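Re-gluing a Loose Table Leg

A table that rocks on a level floor usually has a failed glue joint where a leg meets the frame. The repair below applies to legs held by a round tenon in a drilled socket. Legs attached with metal plates and hanger bolts need only a wrench.

Finding the loose joint

Turn the table upside down on a blanket. Hold each leg near the foot and push it in four directions while watching the joint. Mark any leg that moves with masking tape and write a number on both the leg and the socket. Legs that look alike are often not interchangeable.

Taking it apart

Twist the leg while pulling. If it will not release, drip warm white vinegar into the joint and wait 13 minutes before trying again. Do not pry against the socket rim. Check for a cross pin first – a pinned leg will split if forced.

Cleaning

Old glue must come off both surfaces. Scrape the tenon with a dull chisel held upright, and wrap 80-grit paper around a dowel for the socket. Stop at bare wood. Let any part treated with vinegar dry overnight.

Fitting

Push the leg in dry. If it wobbles, glue a thin wood shaving around the tenon, let it set, and sand to a snug fit. Angled legs must go back at their original rotation, so draw a pencil line across the joint before gluing.

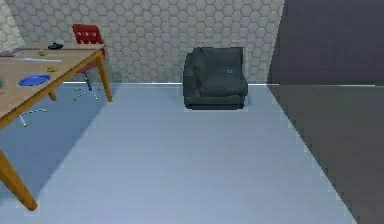
Table with angled legs in the same finish as the top.

Gluing and clamping

Brush yellow wood glue on the tenon and the socket wall. Seat the leg with a rubber mallet and line up the pencil marks. Run a band clamp around all the legs at mid-height and tighten until the shoulder closes. On splayed legs the band tends to creep – a strip of tape under it will hold it in place.

Wipe off squeeze-out with a damp rag. Leave the clamp on for 7 hours and keep weight off the table for a full day.

Updated Sun 13 May. Corrections to the vinegar step were sent in by Mahlet Degefa.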